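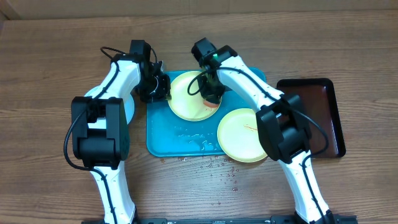

Blue tray, two yellow plates, and plenty of drips on the tray and the wood.

If you eat the way we do, dinner ends with something red on the table. I used to grab whatever rag was closest and rub until the whole thing was pink. Then my aunt, Roswitha Janssen, watched me do it once and took the rag right out of my hand! I've done it her way ever since June and my table looks so much better.

What you need: 2 soft cotton cloths, a bowl of warm water, a drop of dish soap, and a dry towel. I use a Cavano cloth for the wet part, but an old T-shirt is fine.

1. Scrape any food bits onto one plate, then take the plates to the sink. Watch the undersides if they've been sitting on a wet tray (mine drip all the way across the floor if I forget).

2. Blot the puddles on the tray before you pick it up. A tray with a low rim won't hold much once you tilt it, and you'll be wiping your socks too.

3. Now the wood. Lay a dry cloth flat on the drops and press. No rubbing yet - just press, lift, fold to a clean spot and press again. Start at the outside of the spill and come in toward the middle.

4. Dip the second cloth in the soapy water and wring it out hard. Wipe with the grain, in long strokes. Tomato loves to sit in those little grain lines, so go over them again if you still see pink.

5. Rinse the cloth, wipe once more, and dry right away with the towel.

6. Wash the plates and tray in warm soapy water. If a light plate still has an orange tint, spread on a paste of baking soda and water, leave it for 5 minutes and rinse.

Old spots are harder. I had one near the end of my table for nearly 2 weeks and it took three rounds of step 4, plus a little Bednarek oil soap, before I stopped noticing it. Try any soap under the table first, especially if yours is waxed.

Posted September 10, 2021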